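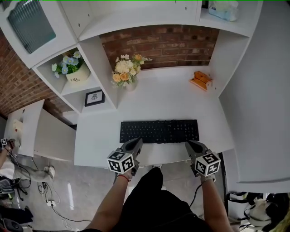 Mwende Ondieki wrote: The daily high for Grimcombe is wrong on several days in the August summary. The worst one shows a high of 80 on a day when it rained from before breakfast until dark. I was keeping the paper sheet that day and the highest I wrote down was 64. The hourly values in Clirkska agree with my sheet. Only the daily high is off. I have compared it with Gavrilă, which is on the same side of the ridge, and their high for that day looks normal. Can somebody check whether the sensor is failing before we send the summary out?

Ticket 396
Status: Closed
Opened: 2022-10-19
Category: Temperature records, daily extremes
Station: Grimcombe
Logger: Zavier, two-channel
Assigned to: Mihret Seyoum

Mihret Seyoum
Thanks for the report. I pulled the raw file from the logger for the whole month. There are no spikes in it. If the sensor were failing I would expect to see jumps between one reading and the next, or gaps, and there are none. The day you mention has no raw reading above 64 between midnight and midnight local time. So the 80 is not coming from that day at all.

Could you tell me three things:
What was the weather like the evening before?
Has anyone changed the clock settings on the Zavier since spring?
Is the daily high also wrong on warm days, or only on cool ones?

Mwende Ondieki
The evening before was hot and sticky. The front came through overnight. I don't have a sheet reading later than 6 p.m.
I didn't change the clock. The logger was swapped at the end of July when the old battery board quit, and whoever set up the new one would have set the clock then.
I only notice it on cool days. On warm days the high matches my sheet.

Mihret Seyoum
That fits. I looked at the raw file for the evening before and the 8 p.m. reading is 80.

The new logger was set to UTC. In August, midnight UTC is 8 p.m. at Grimcombe. The logger keeps its own running high and low and clears them at midnight by its own clock. So its "day" starts at 8 in the evening, while it is still warm. If the next afternoon is hotter, the real high replaces the evening reading and nothing looks wrong. If the next day is cool, the evening reading stays in place and gets reported as the high.

The hourly values are fine because Clirkska shifts their time stamps to local time when it reads the file. It does not do that for the daily extremes. It takes whatever the logger hands over and files it under the date given.

Things I tested:

1. Compared the logger clock with the server clock. The offset is exactly four hours. No drift.
2. Rebuilt the highs for August from the raw readings, using local midnight. The rainy day comes out at 64.
3. Did the same for Gavrilă. No change on any day. Their logger is on local time.
4. Checked the lows at Grimcombe. Some are off as well. A cold evening after a mild morning has its low filed under the next date.

Number 4 matters more as we get into fall, so please don't treat this as a summer problem.

Mwende Ondieki
I hadn't looked at the lows. The first frost date goes in the county newsletter and people do call about it. Is that one safe?

Also, does the monthly average change? We printed it on the front page of the draft.

Mihret Seyoum
The frost date holds. The reading that set it came just before sunrise, so it falls on the same date either way.

The monthly average does change, a little. Clirkska works it out from the daily high and low, so any wrong high goes straight into it. Hold the front page until the rebuild is finished.

Mwende Ondieki
Holding it. Should I switch the logger to local time when I'm up there? I was planning to go and clean the shield anyway.

Mihret Seyoum
Please leave the logger on UTC. If it is changed in the middle of a month the file will have an overlap at the switch, and Clirkska 2 rejects overlapping rows without telling you which ones it dropped. There would also be the clock change in November to deal with.

I would like to stop using the logger's own extremes. There is a setting for it:

Station settings, Grimcombe, Daily values
Source of extremes: change from "Logger" to "Computed from readings"
Day boundary: "Local standard time"
Save, then run Rebuild from the date of the logger swap

One note on the boundary. Local standard time does not move for daylight saving, so in summer the day will run from 1 a.m. to 1 a.m. by the clock on the wall. Set Gavrilă the same way so the two stations can be compared. Its logger doesn't need to be touched.

Mwende Ondieki
I changed the source and the boundary and started Rebuild. It stopped with "No permission to overwrite locked month."

Mihret Seyoum
August was locked when the draft summary was made. I have unlocked it. Run it again, please, and leave the browser tab open until it finishes.

Mwende Ondieki
It ran this time. The message says 52 daily values changed. That seems like a lot. Is it supposed to be that many?

Mihret Seyoum
Yes. That count includes highs and lows together, and it covers everything since the swap, not August alone. Most of the changes are small, a degree or less. I went through the larger ones against the raw file and they are correct.

Mwende Ondieki
I checked the rainy day and it now shows 64. I also went through my paper sheets for the rest of August. One day still differs from mine by two degrees, but my note says the sun was on the window thermometer, so I trust the station on that one.

The average on the draft has been corrected. Gavrilă is on the same boundary now.

Mihret Seyoum
Good. I have locked August again and added this line to the station history for Grimcombe:

"Daily extremes from the logger swap onward computed from readings. Day boundary is local standard time. Earlier extremes are as reported by the previous logger, which was set to local time."

Please keep that line with the summary if anyone asks for the long record. The older values were not rebuilt, as we don't have raw readings for most of those years.

I have also put in a request for Clirkska to show a warning when the logger clock and the station time zone don't match. No date for that yet.

Mwende Ondieki
Fine by me. You can close this. I'll open a separate ticket for the rain gauge, it has been under-reading since the logger swap too.

Resolution: Logger clock on UTC, daily extremes filed under wrong local date. Source of extremes changed, values rebuilt. No sensor fault found.
Follow-up: Rain gauge at Grimcombe, separate ticket to be opened by reporter.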